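Automation Notes: Can Machines Take Over the Small Chores?

Members frequently ask the Household Technology Program whether a machine can be expected to tidy a room, stock a shelf, or clear a workbench in the near future. The Program reviewed the question again this spring, and the present item reports where matters stand. A longer paper will be sent to member organizations in June.

The short answer is that machines do well at chores in which the object, the place, and the motion remain the same. Floor cleaning is the familiar case in the home. On the shop floor, the moving of sealed cartons from one conveyor to another has been dependable for years. Difficulty begins with the ordinary business of picking up a small item and putting it where it belongs, and this is a large share of what people mean when they speak of chores.

Jyoti Negi, who directs the Program's manipulation studies, draws attention to objects that roll. A ball gives the fingers very little to hold, and it may leave its place if it is touched slightly off center. A person corrects for this without thought. A machine must see the ball, judge its position, close on it with suitable force, and notice when the grasp has failed. Clear plastic adds a further problem. Depth cameras often read straight through a transparent panel or return a confused signal from a curved one, and a shelf edge that is plain to a child may be missing from the machine's picture of the table. 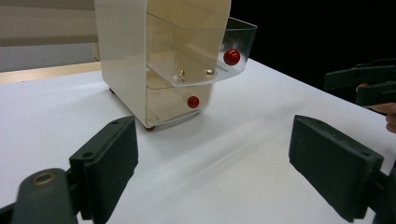 For these reasons the Program has given much of its attention to learning from people. Under this approach, a person carries out the chore with a hand-held gripper, and the recorded motions are used to train a control system. The current plan calls for 200 recordings of each chore, with 40 set aside for testing. The work is slow, and its value depends heavily on the care of the person holding the tool. Hurried recordings have produced hurried machines -- a result the staff noted early and has since tried to guard against through short sessions and regular breaks.

Two partner firms have shared their experience with members. Groltum, which fits out small repair shops, reports that its sorting cell handles fasteners and caps to the satisfaction of its customers so long as the bins are not moved. When a bin is shifted by the width of a hand, an operator must be called. Memero has taken up household work and has concentrated on returning toys and kitchen items to open shelves. Its engineers consider open shelves manageable. Enclosed compartments remain under study, as the arm must enter a narrow space without striking the walls.

Ramesh Grewal, who advises the Program on workplace practice, cautions members against purchasing on the strength of a demonstration. He recommends that a shop ask to see the chore performed with its own parts, under its own lighting, and by a machine that has been left running through a full shift. He also asks members to record the minutes that staff spend attending to the equipment -- time that seldom appears in a supplier's figures.

The Program's position is therefore a measured one. Fixed and repetitive tasks may be considered for automation now. Tasks that call for handling small, smooth, or partly hidden objects should be treated as trials, with a member of staff close by.

Member organizations that wish to propose a chore for the next round of study may write to the Program office. Proposals should name the objects involved, describe the surface or shelf on which they are kept, and state how often the work is done in an ordinary day.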